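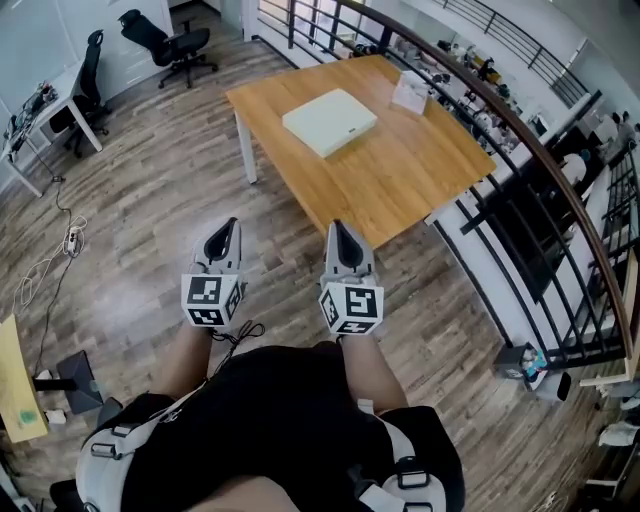

Workplace automation by demonstration

Workplace automation by demonstration is the practice of preparing a robot for manual work by recording people as they do that work, then training a control program on the recordings. It differs from older factory automation, in which an engineer wrote out each movement of the arm in advance. The method is used mainly for tasks in which the objects vary in shape or position, such as packing, sorting and clearing surfaces.

Method

Recordings may be made by driving a robot arm remotely or with hand-held grippers, which a worker carries and operates without any arm being present. Hand-held grippers commonly bear printed square markers, from which software can work out the position and angle of each hand. Where such grippers are used in pairs, the movement of one hand relative to the other is also recorded, as this matters in tasks such as opening a packet or steadying a box.

A single recorded attempt is usually called an episode. Episodes are checked afterwards and those with lost tracking, long pauses or dropped objects are marked. Some marked episodes are kept, as a recovery from a dropped object can itself be useful for training.

Use at Stodley

The packing firm Stodley adopted the method for the handling of small returned goods. Before the change, returns were opened, checked and repacked by hand at eight benches. Under the scheme drawn up by its operations manager, Hoi-yan Tseng, four benches were given over to robot arms and the remaining four were kept for manual work. Recording was done by staff from the returns section during paid hours, with a target of 200 accepted episodes for each type of task.

The arms were first put to work on rigid boxes. Soft packets were added later and proved harder, as they fold when gripped and seldom lie the same way twice. In an internal report dated 21 February 2022, the firm gave the share of soft packets handled without human help as 79 per cent. The rest were passed to the manual benches.

Effects on work

The main change at Stodley was in the mix of tasks. Plain repacking fell, while checking, fault clearing and recording grew. Staff at the manual benches received a higher proportion of damaged or badly packed goods, each of which took longer to deal with. The old hourly target was therefore dropped in April and replaced by a weekly figure for the whole section.

Recording brought physical demands of its own. A hand-held gripper is heavier than a bare hand and gives little sense of touch, so workers tend to slow down and to watch the tips closely. Nii Dogbe, a returns worker who later trained others in recording, asked for shorter sessions after several colleagues reported sore wrists. Sessions were then limited, and recording was alternated with bench work.

Skill and pay

A recurring question is how the skill held in recordings should be valued. At Stodley, recording was at first paid at the ordinary bench rate. A separate grade was brought in later, covering recording, review of episodes and the training of new staff. Workers who did not wish to record could remain on the benches at their existing grade.

Limits

Programs trained in this way depend on the range of the recordings. A change of table height, lighting or packaging may lower performance until new episodes are added. Recording is for this reason a continuing task at most sites, and the hours it takes are normally counted in the running cost of the system.

See also

Industrial robot
Job design
Manual handling
Motion capture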